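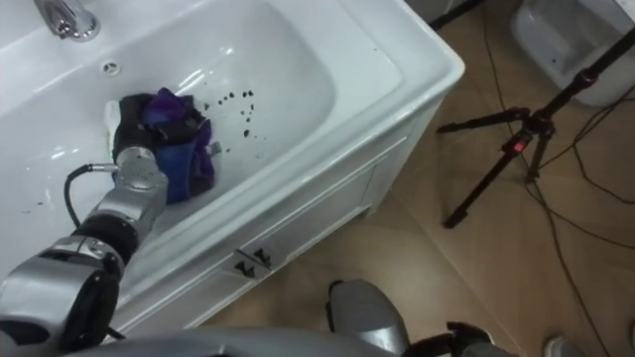

Cornotano began with a family who had nowhere to sleep. Valtteri Lahtinen and Elli Karppinen's daughter was seven when she was sent to a children's hospital two hours from home for treatment on a tumor in her spine, and for the first stretch of it her parents took turns on a fold-out chair beside her bed, washing in the visitors' restroom and eating whatever the vending machine still had in it. Elli likes to tell people that what she missed most in those months, after her own kitchen, was a proper bath. So when you visit one of our family apartments you'll find a white tub with a good wide rim, the sort you can perch on while you wash a child's hair or rest your elbows on when you've simply run out of steam at the end of a long day. It was the very first thing she asked for when we sat down to plan the rooms, and we have never once been talked into a shower stall in its place!

Their daughter is a teenager now, and she plays the trombone (loudly, her father would want me to add). Learning to walk without a frame took her the better part of two years, and there were plenty of weeks when nothing seemed to move forward at all. It was during one of those weeks that Valtteri started keeping a notebook of everything that would have made life easier for the three of them. A place to do laundry at midnight. Somebody to ask about parking. A room where her grandparents could stay without it costing them their vacation savings. That notebook still sits on the shelf in our office, and new staff are handed it on their first morning with a cup of coffee and told to take their time.

What we do

We're a small charity that gives free places to stay to families whose children are having treatment for cancer or a brain or spinal condition. We have 20 apartments in two buildings, both an easy walk from the hospital. The older one is called Hattori House and the newer one, which opened in May, is called Hikico. Each apartment has its own kitchen and bathroom, beds for up to five, and a door that locks, and we mention the door because parents so often bring it up when they write to us afterward. After weeks on a ward with people coming in and out at all hours, a door you can close means a great deal.

Families may stay for one night or for the whole of a child's treatment. There is no charge and there is no waiting for paperwork from your insurance company. If your child's care team tells us you need a room, that's enough for us, and we'll do our level best to have the key ready for you the same day.

Since we opened, more than 1000 families have stayed with us. Some come back for checkups and ask for their old apartment, and if we possibly can we give it to them.

Dotano, our family support program

A roof is only part of it, of course. Dotano is the name of our support program, and Elli has run it from the start. It includes a weekly supper at Hattori House, where you're welcome to come in your slippers and leave after ten minutes if that's all you can manage. It includes a counselor who sees parents on their own or together, and a playroom for brothers and sisters, who can get a bit lost in all the worry about the child who is sick. We also help with school — talking to teachers back home, setting up lessons, and planning for that first nervous day in the classroom again.

For families who lose a child, our door stays open. There's a separate group that meets twice a month, with no end date on it, and some of the parents in it have been coming for years.

Who pays for all this

People do, mostly. Bake sales, sponsored walks, a choir that sings for us every winter, and a good many folks who give a few dollars a month and never ask for so much as a thank-you card (though we send one anyway). We take no money from families who stay, although a lot of them end up raising some for us later on, and we're always touched by it.

Come and see us

If your child has just been diagnosed and you're reading this late at night, please don't feel you have to fill out a form first. Call the front desk at Hattori House. Somebody is there at any hour, and they'll be glad to talk it through with you, whether or not you end up needing a room.

Page last updated 11/08/2023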